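Cukley opens orders for towel-folding arm kit
31/01/2025
48 shares 35 comments

Cukley has begun taking orders for Girnudley, a bench-top arm and gripper kit sold to small laundries, guest houses and care homes that want to hand over part of their folding. The kit costs £2,666 before VAT and the first 100 units are due to ship from the firm's workshop in the spring.

Buyers get one arm, a two-finger gripper, a clamp for the edge of a table, a wrist camera and a year of the folding software, called Sqalli. A laptop is needed to run it and is not supplied. After the first year the software costs £35 a month. Customers who stop paying keep the version they have but get no new fold patterns.

The launch version handles hand towels, tea towels, flannels and flat cloths. Bath sheets are listed as "in testing" and fitted sheets are not on the list at all. Items go in one at a time or in a heap, though Cukley says a heap is slower, as the arm has to lift a piece clear and find a corner before it can start on the fold.
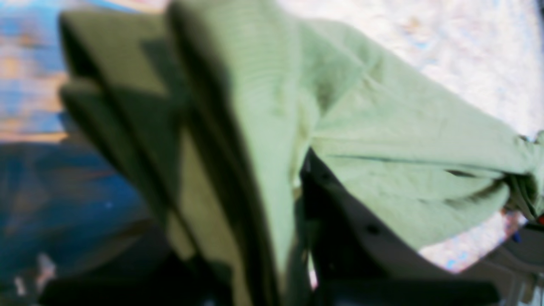

Ribbed and stretchy fabrics have taken the most work, according to Aníbal Puma, who leads the gripper side at Cukley. "A flat cotton tea towel is easy to pinch. With anything that gives, you pull on one end and the other end moves somewhere you didn't plan for," he said. "We changed the finger shape twice over that."

The fingers come off with two screws and a spare pair is in the box. Further pairs can be ordered singly or in packs.

Bindoren, a linen hire business that has had a trial unit since October, has been using it for hand towels on the late shift. Its manager said staff still check each stack before it is wrapped, and that dark towels gave trouble until the lamp over the table was moved. The company has ordered two more kits and plans to put them on the same bench.

Cukley gives no folding speed in the sales sheet. Asked for one, the firm said it depended too much on the load and offered interested buyers a visit with a bag of their own linen instead. Visits can be booked through the website and last an hour.

Setting up takes an afternoon, the firm says, most of it spent teaching the arm where the table ends and where finished stacks should go. Telephone help is included for the first 48 days. The warranty runs for a year and covers the arm and camera but leaves out the fingers, which are treated as wearing parts.

Delivery is to UK mainland addresses only for now.

Contact the newsdesk | Copyright 2025 | Back to top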